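The Upper Floor at Lirnedden

Photos and notes by Manon Zacharias

Lirnedden is a shared workspace on two levels, joined by an open staircase. The lower level was finished first and has its own gallery page. This page covers the upper floor, which was taken over in October as one open room and has been kept that way. It measures 240 square metres, including the landing at the top of the stairs.

The plan from the start was to leave the building's structure on show and spend the money on lighting, floors and desks. No ceiling panels were put in. The pipes and conduit were painted to match the deck and left where they were, which saved 30 working days on the original programme. The pendants are the Omilia model in the larger size and are all on one dimmer. The tube lights run on a separate switch by the stairs. 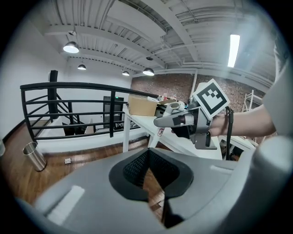
Dome pendants and a fluorescent tube under the white corrugated ceiling, with the brick wall further back.

The pendants took longer to settle than anything else in the room. The first set hung 90 centimetres lower and got in the way of the view across the floor. They were raised in a single afternoon, and the shorter flexes have stayed. The brick was brushed down and given a clear sealer. It still sheds a little dust in dry weather.

The floor was already there under carpet tiles. It was sanded by Marchand, who also did the lower level, and finished with a hard oil. Small repairs near the stairs were made with boards taken from a cupboard.

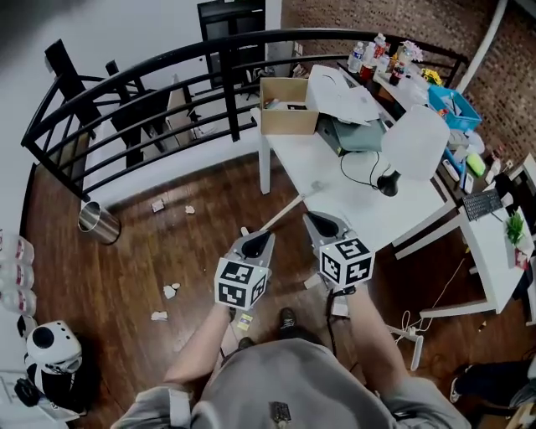

The stairs are the part of the upper floor that visitors ask about most. They come up through the middle of the building, and the opening had to be guarded on the room side without shutting out the light. A solid wall was priced and turned down. The black metal railing follows the curve of the opening, and its horizontal bars leave the shelving on the far side in view. The steel bin stands just inside it, and the white desk is over to the right. On working days the desk fills up with boxes and paper, and the floor gets its share of scraps too. It is swept on Wednesday evenings.

The desks are from Gullavix and were bought as a job lot with the shelving. The tops wipe clean with a damp cloth. Cable trays were left out of the order and are still on the list, along with a second bin and a mat for the landing.

Prints of the pictures in both galleries can be ordered at the front desk. Please quote job number 493 and say which floor you want.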